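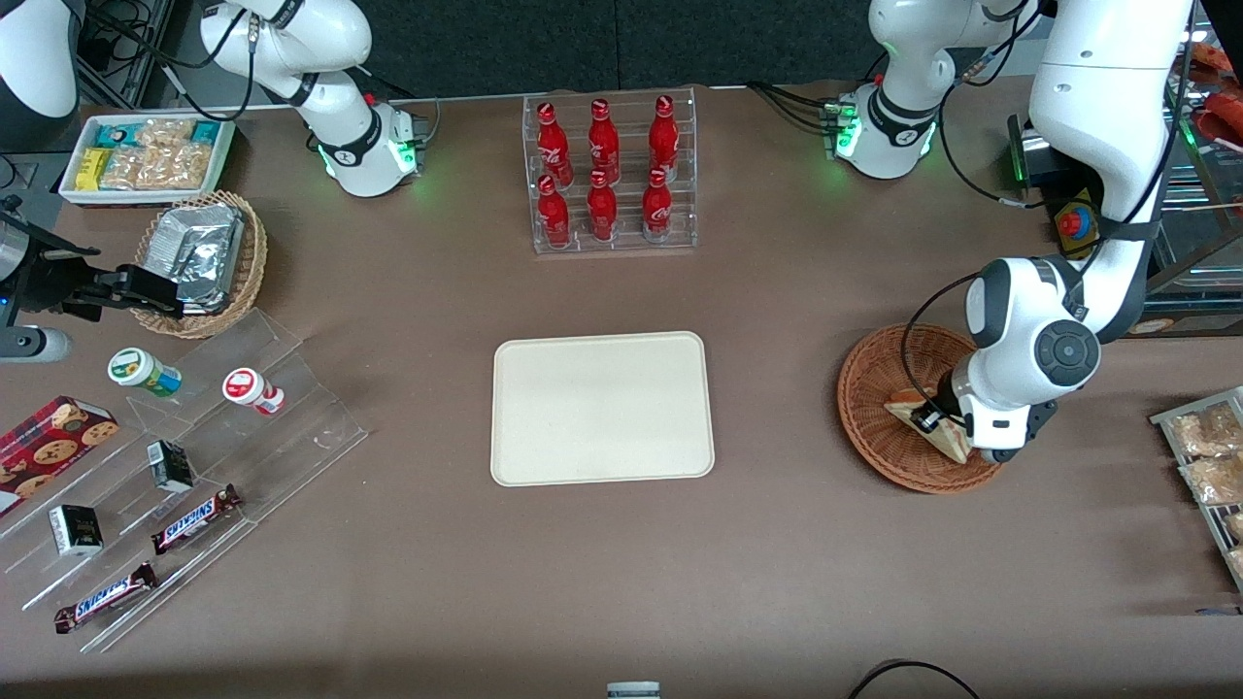

Our project was about how gay men who are new in a town find their first friends, and why so many of them give up after a few weeks. We chose Moselcombe because it has only one gay bar, called Oris, and one monthly social evening in the Imrie building. Before the interviews I thought that the hard part was to enter the room. Most of the men told us that the hard part is the first ten minutes inside, when everybody already has a group and the bottles stand together in neat rows, like the six red Coca-Cola ones in their clear rack, and you do not want to be the person who takes one out of line.

We interviewed 10 men and put a short questionnaire on a local forum with 1,756 members. We received more than 50 answers. Jin-sol Myung and Jhair Flores did the interviews, and I wrote the summaries with Oluwatosin Akinola.

Four of the ten men had stopped going out before the second month. One man, who moved from Undley in April, said to us: "They were friendly, but they were friendly to each other." Age was mentioned often. Men over forty felt that they were not seen, and the younger ones felt that they were seen only as a possible date.

Our supervisor, Angus Lindsay, asked if these men would say the same about a straight bar. We did not ask this and it is a weakness of the work. Also, the forum answers came mostly from people who are already confident to write.

Fraser Haldane, who organises the Thursday evening, has agreed to try a host at the door. We would like to repeat the questions after this change.

4 comments
Share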